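Workshop Tips: Trying Out Hand-Held Grippers Before You Commit

This page collects practical advice from the equipment desk for members comparing hand-held grippers, cameras and controllers at the bench. It replaces the shorter notes issued in March. Questions about a particular unit should go to Denise Lockwood at the loan counter.

Before the first trial

Charge or connect every unit the evening before. The Plindero and the Edero draw power through the same cable as the data line, and a loose plug will end a session without warning. Seat the plug, then tie the cable to the handle with a soft strap, leaving enough slack for the wrist to turn fully in both directions.

Wipe the finger pads with a damp lint-free cloth and let them dry in the open air. Do not use solvent cleaners or furniture polish. Pads that have gone shiny should be exchanged at the counter.

Set the camera exposure by hand. Automatic exposure will drift when you move from a bright bench to a darker hallway, and recordings made on two different units can no longer be compared fairly.

Choosing test objects

Household items make better tests than machined blocks. Keep one box of objects and use the same box for every gripper. The desk's own box holds a dish sponge, a wooden spoon, a teacup, a zipper bag, a padlock and several coins. Replace the sponge when it loses its spring.

Fix the number of attempts in advance. We use 19 attempts per object and 60 seconds as the limit for each. An attempt that runs over the limit is recorded as a miss, even when the object is in the fingers at that moment.

Write down misses as they occur, with a word or two on the cause: slipped, twisted, closed early, blocked view. Totals alone will not help you choose between two units with similar scores.

Comparing controllers

Change one thing at a time. If the Sovley controller is to be compared with the Tzanetos, keep the same fingers, the same pads and the same operator. Operators improve quickly during the first hour, so alternate the two controllers and do not finish one before starting the other.

Set closing force to its lowest step and raise it only until the object stays put when the wrist is tilted. Note the step. A unit that needs a high setting for a teacup is unlikely to be pleasant for delicate work.

Marker cubes must be clean, flat and firmly mounted. Check for play by pressing lightly on one corner.

Doors, locks and keys

Keys are a demanding test and should be left until the operator is comfortable with larger objects. Grip the bow squarely between the pads, and bring the wrist into line with the keyhole before turning. Never force a key that resists. Take the approach slowly, keep the forearm clear of the lever handle, and let any hanging cable fall to the side away from the lock.
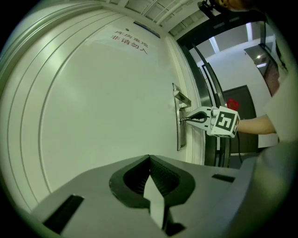
Text and photograph: Iason Tzavaras

Wide-angle lenses bend straight edges, and a door will look bowed in the recording. Judge alignment at the keyhole itself and disregard the outline of the panel. Ask permission before practicing on any door with a restricted-entry sign, and return the key to its holder at the end of the session.

Storage

Return grippers to their cases with the fingers open. Pads left pressed together for long periods take a set. Coil cables loosely and store them beside the unit, not under it. Log sheets go in the tray at the counter by 5 p.m.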